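Skurton Scout Group – Hall and Kit Inspection Before Summer Camp

Checklist with comments, June
Walked through by: Montri Panyasiri
Covers: main hall, kitchen, kit store, trailer, and the camping gear going to Enach

Key: OK = fine as it is. ACT = needs doing before camp. WATCH = fine for now, look again in the autumn.

1. MAIN HALL

1.1 Fire exits clear and opening from the inside – OK
Both doors tried with the bar. The side door is stiff in the last few inches but opens with one push from a Cub-sized person (tested with a Cub).

1.2 Exit signs lit – ACT
The one above the side door is dim. Replacement tube wanted. The cover clips are brittle, so go gently.

1.3 Floor free of trip hazards – OK
No lifted edges found. The rope used for the knotting relay had been left along the wall after the last meeting and has now gone back on its hook. Leaders, please check the floor after the parents have left as well as before, as that is when things get put down. 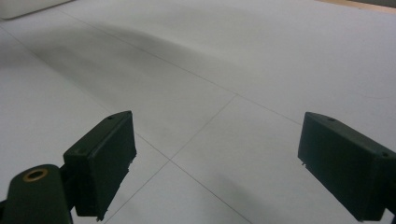 1.4 Stacked chairs no higher than the painted line – ACT
Two stacks were over. Both taken down on the spot. The line has nearly worn away and wants repainting.

1.5 First aid box stocked and in date – ACT
Eye wash is out of date. Plasters are low. Triangular bandages fine, though one had been used as a pirate scarf and has been taken out for washing. The accident book is in the drawer underneath with a pen attached.

1.6 Emergency contact sheets up to date – ACT
Three Beavers have moved up to Cubs and their sheets are still in the Beaver folder. Move them across before camp and check the phone numbers with the parents at drop-off.

2. KITCHEN

2.1 Fire blanket on its hook and reachable – OK

2.2 Fridge temperature – OK
Thermometer read 4 degrees. The log has been filled in at every meeting this term except the one when we were out on the hike.

2.3 Knives counted in and locked away – OK
All present against the list inside the cupboard door.

2.4 Hot water urn – WATCH
Works. The lid doesn't sit quite flat. Adults only, as before, and it stays at the back of the worktop.

2.5 Allergy list displayed – ACT
The list on the wall is last year's. The new one needs printing once the last camp forms are in. Please do not write extra names on the old one.

3. KIT STORE

3.1 Shelves fixed to the wall – OK
Pulled hard on each upright. No movement.

3.2 Heavy items on lower shelves – ACT
The box of mallets and pegs was on the top shelf again. It weighs far too much to be lifted down over someone's head. Moved to the floor at the left, where the label is.

3.3 Gas cartridges stored in the outside cage only – OK
None found indoors. The cage padlock has been oiled and the spare key is in the office tin.

3.4 Axes and bow saws masked and locked – ACT
One bow saw guard is split. The saw is tagged and must not go to camp until a new guard is fitted. The other saws and all axes are fine. Axes stay with the Scouts; Cubs are not using them at Enach.

4. TENTS AND CAMPING GEAR

4.1 Patrol tents pitched and checked – OK, with notes
All went up on the field behind the hall. Madent has a small tear near the rear door which has been patched with repair tape inside and out. Please don't lean bags on that side. (For new parents: the patrol tents are named, and the names are painted on the bags.)

4.2 Poles and guy lines – ACT
Madent is missing a ridge pole ferrule. Two guy lines are frayed and have been cut off so that they can't be used by mistake. New line is on order. Bright colours this time, after last year's falls in the dark.

4.3 Groundsheets – WATCH
Clean and usable. The oldest is getting thin at the folds. Fold it a different way each time.

4.4 Mess tent – OK
Full set of poles, colour bands match. The canvas has been reproofed along the seams. No cooking inside with the sides down, whatever the weather.

4.5 Lanterns – ACT
Battery lanterns only in sleeping tents. Most work. The ones with corroded contacts have been put in the red crate and should be cleaned or thrown out. Buy spare batteries.

4.6 Water carriers – ACT
Rinse all of them with sterilising solution the evening before we leave. The carrier with the cracked cap is for hand washing only and has been marked in black pen. If anyone has a spare cap of the right size, we'd be glad of it.

5. TRAILER

5.1 Tyres, including spare – OK
Tread good. Pressures set with the trailer empty and to be checked again once it's loaded.

5.2 Lights and indicators – ACT
Left indicator works when it feels like it. Probably a poor earth. Montri to clean the connection and test it again with the towing car plugged in.

5.3 Load limit – WATCH
Our own rule is 400 kg of kit and no more, and we were close to that last summer. Personal bags go in parents' cars. If a patrol box won't close, take something out of it.

5.4 Hitch lock and safety cable – OK

6. CAMP SITE AT ENACH

Looked at on the visit earlier this month. The owners, the Prasertsri family, walked round with us.

6.1 Vehicle access – OK
Gate is wide enough for the trailer. Cars stay on the hard standing and everything is carried from there. Allow time for this, as it's uphill.

6.2 Fire area – OK
Raised fires only. The spot we used before is still bare earth. Two full buckets of water beside it whenever a fire is lit, and one adult who does not leave until it is out.

6.3 Distance of tents from fires – ACT
Mark it out on arrival with the orange flags, before any tent comes out of its bag. Last year the flags went in afterwards and one tent had to be moved.

6.4 Stream – ACT
Shallow at the crossing but deeper below the fallen tree. Out of bounds below the tree for all sections. Tape needed, 50 metres should do it. Explain the boundary at the first parade and walk the Cubs along it.

6.5 Toilets and hand washing – OK
Clean, with running water. Bring our own soap and paper towels.

6.6 Phone signal – WATCH
Patchy by the tents, good at the gate. The duty leader keeps the camp phone charged, and everyone should know that the gate is the place to ring from. The map reference and site address will be taped inside the lid of the first aid box. 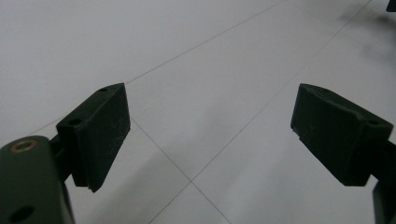 7. JOBS STILL OPEN

Exit sign tube – Montri
Eye wash and plasters – Beaver leaders, with the next shop
Contact sheets moved to the Cub folder – Akela
Allergy list printed – once forms are in
Bow saw guard – Scout leaders
Ridge pole ferrule and guy line – ordered, waiting for delivery
Trailer indicator – Montri
Boundary tape – still to buy
Chair line repainted – can wait until after camp

When you finish a job, put your initials next to it on the paper copy by the kit store door. If you find something else wrong, add it at the bottom and tell a leader the same evening. Anything tagged red stays behind, even if it looks all right to you.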